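Kitchen robot trial: worth $2,820?

May 17, 2019 — The Stumdale co-op kitchen has been offered a two-month subscription to Buleck, a service that promises to teach a robot arm to tidy benches and put away dishes. The price is $2,820, training included. The arm itself is extra.
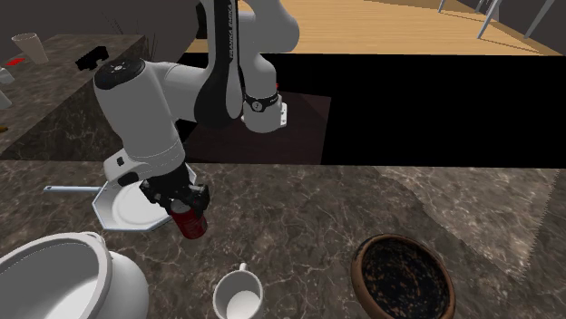 My trouble with the offer is how much of it happens inside a computer. Buleck's sales rep, Saulius Stankevičius, spoke well about practice runs and learning curves, but what we've been shown is simulation. The simulated arm has its fingers closed around a dark red can, with a pan right behind it and a mug and a bowl farther along the counter. Fine. Our benches have wet cutlery, cling wrap and lids that don't match anything.

I asked for 17 minutes in our own kitchen at Mudoddale, with our own dishes, and was told a site visit could be arranged in October — after we'd signed. The contract also has no refund clause that I could find.

If Buleck brings an arm through the door first, I'll gladly watch. Until then I'd keep the cheque book shut.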